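Visit report: Troltside open lab, household handling
Reading time: 3 minutes

The Troltside workshop opens to outside visitors twice a year. I went to the 1st June session to see how far the handling group has come since April, when their tidying routine was still run from a script. The question I took with me was narrow: can a machine pick up after a household yet, and at what speed?

Folasade Ezeani runs the handling work and led the tour. Her group does no cooking, no cleaning with water and nothing on stairs. They study pick, carry and place for items found on floors, desks and shelves. She considers that enough for several years.

The first station was folding. A two-arm Ondinell unit worked through a basket of hand towels, one at a time. A towel took 40 seconds when the first corner was found promptly and much longer when it wasn't. The folds were square. Fitted sheets are not attempted.

The second station was shop-floor restocking, built with Zotedley, who supply small hardware stores. Boxed goods went onto the shelf without trouble. Blister packs hung on pegs did not, and an operator stepped in twice while I watched. Over the spring the station logged 547 peg attempts, of which 504 ended with the pack on the peg. The rest were dropped or hung crooked. For a store that would mean a person checking every aisle, so the labor saved is small.

The third station interested me most. Training data for tidying is collected with hand-held grippers: a person does the chore with the tool, the camera on it records, and the recordings are used to train the arm. Visitors could try it. Closing the fingers is easy. Approaching at a sensible angle takes practice, and my first few attempts pushed the object away before I had it.

Soft toys are a standard item here. They tolerate a poor grasp, but they also deform, and a model trained on rigid blocks tends to squeeze too late. Ezeani's group changed finger pads over the winter and now uses ribbed foam for most small objects.
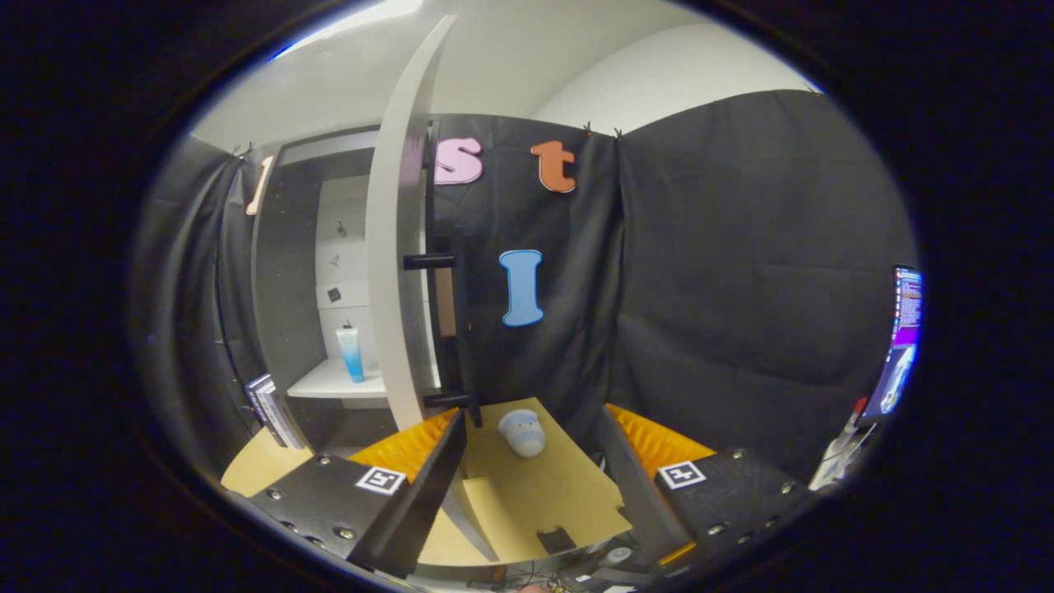

Plush toy on the cardboard work surface, between the orange foam pads.

The arm itself was demonstrated afterward on a cleared bench. It put about 20 objects into a bin, toys and packets mostly, and missed a flat comb that it never got a finger under. A child would have finished sooner. The arm, on the other hand, did not need to be asked again.

Mac Mathúna, the integrator, had a desk near the exit with price sheets for a leased version. No home trial is listed. Small shops are offered restocking of boxed goods only – a fair reading of what I saw.

I would return for the peg station. The figure to ask for is operator interventions per hour, which was not on display.

Contact: visits desk, Troltside | All rights reserved | Back to top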